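How to wash a wool blanket by hand

Old wool blankets are stronger than people think, but they do not forgive hot water. I have washed mine in this way every May and it still has its shape. The blanket is a Trondska, it weighs 800 grams, and my aunt Parveen Marwat gave it to me when I moved to Girkau.

Before you start, shake the blanket outside and brush it in one direction. Most of the dirt in wool is dry dust, and it leaves without any water. Look also for small holes and close them with a few stitches, because a hole becomes bigger when the wool is heavy. 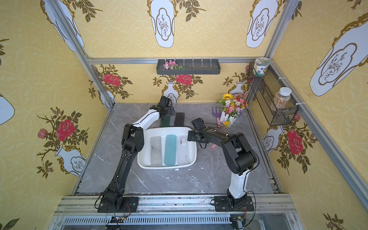
Fill the bathtub with cool water, not more than 20 degrees, and mix in a small cap of wool soap before the blanket goes in. Press the blanket down with flat hands and let it rest. Do not rub it and do not twist it -- this is how felt is made. For single spots I use a soft sponge, and it is good to keep a few of them together in a plastic basin, like the three in the white one, so that you can take a clean one for each spot. Touch the spot lightly from the outside to the middle.

Rinse with water of the same temperature until there is no more foam. Then let the tub become empty and press the blanket against the side for some minutes.

Roll it in two big towels and step on the roll with bare feet. After this, lay it flat on a dry sheet, away from the sun and the heater. Pull the corners gently until they are straight. Mine needs two days, and I turn it once -- in winter a little longer.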